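Horel Cable Joining Kit

For extending network cable runs at a desk, in a workshop or between rooms. The kit joins two finished cables end to end without cutting, crimping or tools.

Item supplied by: Clukitz
Pack size: 16 couplers
Rated for: 1000 insertions per port
Fits: standard RJ45 plugs

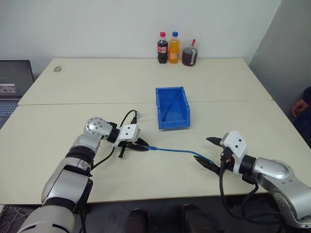
Joined cables should be treated as one run when working out total length. Keep to 2 couplers in any run. Each extra joint adds a small signal loss, and a fault is harder to trace once several short lengths have been linked. Where a single longer cable can be fitted, it is the better choice.

Flat and round cables may be mixed – the plug is the same on both. Screened cable loses the benefit of its screen if any part of the run is unscreened.

Fitting notes

Push each plug in until the latch clicks. Pull gently on the cable, not on the latch, to check the hold. Leave a little slack on both sides and do not hang the joint by its own weight.

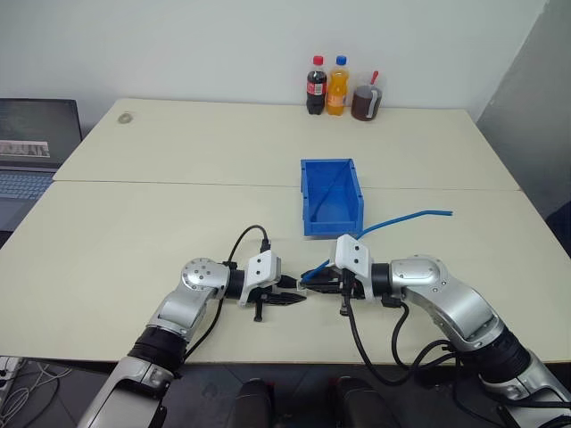 Juwita Wibisono

Couplers are for indoor use. They have no seal and should be kept away from sinks, outside walls and floor ducts that may flood. For outdoor joints see the Kirkura boxed range, which takes the same plugs and is sold singly.

Orders placed before noon on Monday leave the store the same day. Unopened packs may be returned.

Customer comments

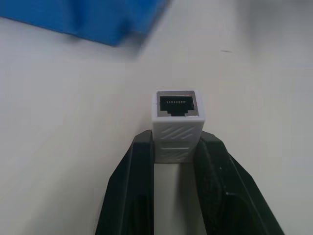

Chong: Used six of these to stretch the runs in our stockroom. Full speed on all of them, though one latch was stiff and needed a second push. Would like a pack of four as well – sixteen is more than most homes need.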